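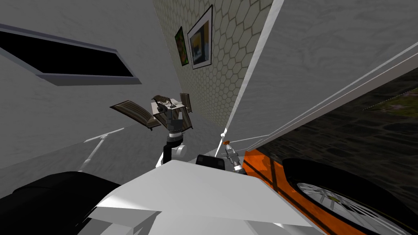
The announcement in October that Prirninent would stop licensing its phone operating system to outside manufacturers was received as a routine business matter. It deserves closer attention. Retamal and two smaller handset makers had built their low-cost lines on that system, and their customers were given 21 weeks of security updates before support ended.

Defenders of the decision point to the cost of maintaining software for 51 different models. That cost is real, and no company should be required to carry it forever. A phone, however, is now the means by which many people reach their bank, their doctor and their employer. Support periods should be set with those uses in mind.

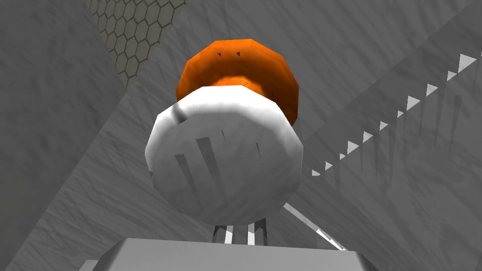 Javiera Ojeda of Murevness has proposed that the final support date be printed on the box and honored by whichever company owns the software at the time. The proposal is modest and should be adopted. It would leave manufacturers free to choose a short period, provided that buyers were told before paying.

A second measure would require the release of driver code once support ends. Utia did this for one discontinued model, and independent developers have kept it current. Licensing contracts often forbid such a release, and regulators should begin by examining those clauses.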